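Blog > Daily life > Writing down my mother's food

I wanted to write this post already in June, but the evenings were too warm for sitting with the computer. Now I have a pot of lentils on the stove and forty minutes until it is ready, so I will begin.

Dark blue is a color I like very much in a kitchen. My mother does not agree with me. She says that a kitchen must be yellow, and she has said it for as long as I can remember.
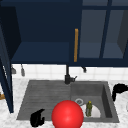
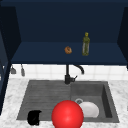
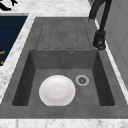
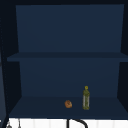
How the recipes began

My mother never wrote a recipe in her life. When I moved to Gillivthorpe I called her every time I wanted to cook something, and she told me the same recipe in a different way each time. Once the onions go first, once the oil and the cumin go first and the onions "when they are ready to go." I asked her how an onion is ready to go. She laughed and gave the phone to my aunt.

So I bought a thick notebook, a Triltetti with squared paper, and I decided that everything she tells me will be written in it. At first I wrote too fast and in two languages, and there are pages I cannot read today. One page says only "not too much, then more." I believe it is about salt, but it can also be about chili, and this makes a big difference.

Measuring a hand

The most difficult thing is the measures. My mother measures with her hand, with a blue cup that lost its ear before I was born, and with her eyes. During her last visit I asked her to put each thing on my small scale before it went in the bowl. She did it for the flour, and it was 605 grams. Then she looked at the dough, said that it was thirsty, and added water directly from the glass while I was still writing the number.

I was a little angry, I admit it. But that bread was very good, and when I made it again with exactly 605 grams and the water that I guessed, it was quite hard. The second time I added the water slowly and it was better. My note on that page now says: "stop when it leaves the fingers."

The shop on Flunesgate

Some things I could not find for a long time. The dried limes, for example, and the small black seeds which I know only by the name my grandmother used. I tried the supermarket and the market by the church. Finally I went into Munshi, the shop on Flunesgate that I had passed many times because the window is full of suitcases. Behind the suitcases there are spices from the floor to the ceiling. I said my grandmother's word to the man and he did not know it, so I described the smell. He opened three jars and it was the second one.

I now go there on my way home from work. It closes at six, so I must walk quickly.

What is in the notebook today

There are 106 dishes on the list my mother and I made together on the phone. I have 29 in a clean version, which means that I cooked the dish from my own page, without calling, and it tasted correct. The rest is in pieces. For the stuffed peppers I have the filling but I don't have the sauce. For the rice with carrots I have three versions, and my aunt says all three are wrong.

I also started to write small things beside the recipes, like who cooked it and for which day. The sweet porridge was for when somebody came home from the hospital. The fish was for guests my father wanted to impress. I did not plan to collect these, but she tells them while she thinks about the quantities, and it would be a pity to write only the quantities.

If your parents cook without paper, call them and ask about one dish. Take an easy one. Have the pencil already in your hand, because mine begins to talk before I say hello.

The lentils are ready now and I have to find the lemon.

Salim

Contact | Copyright Salim Mugo | Back to top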